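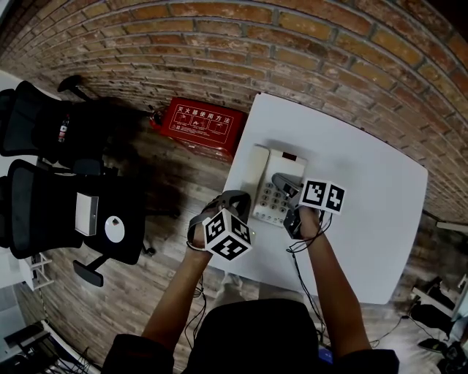
Figure 1. Desk telephone on the white table, handset at the left of the base.

2.1 Object and setting

The object studied in this section is a desk telephone with a cream-colored body, gray number keys and a small dark red display window near the top. It stands on a white rectangular table with rounded corners, next to the brick wall of the project room. The report calls this setting Station 2. Station 1 (drawer unit) and Station 3 (coat hooks) are covered in sections 1 and 3.

The telephone was chosen from the Darier list of household and office objects. Most entries on that list are rigid single bodies. A telephone has two bodies with a defined rest position, and the handset fits its cradle in one orientation only. A placement can therefore be scored without a ruler: the handset is either seated or it is not.

2.2 Handset geometry 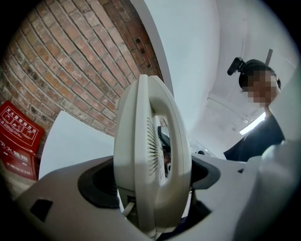 The speaker slits are on the inner face, so a handset that has been turned over can be recognized by eye. The outer face is smooth and gives no such cue. For scoring, we defined the rest position as inner face down with both ends in the cradle. A handset with one end raised was scored as unseated, even if the hook switch was pressed.

Ji-hoon Yeom wrote the scoring sheet. The first version had 17 fields per trial and took longer to fill in than the trial itself. The revised version has three: start pose, end pose, and remarks. All results below use the revised sheet. The October trials were rescored from the remarks column where this was possible and dropped where it was not.

2.3 Procedure

The base was set parallel to the long side of the table before each block. Each trial consisted of lifting the handset, holding it clear of the base, and returning it. A block ended after 100 trials or when the base had shifted visibly from its starting position.

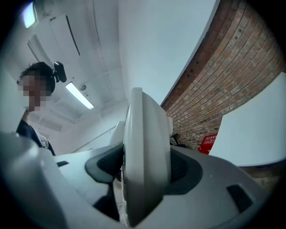

Ceiling lights were left on for all blocks. Blocks with a shifted base were kept in the data but marked S on the sheet. Following Vasiliauskas, lifting and returning were scored separately, and a failed return did not cancel a valid lift.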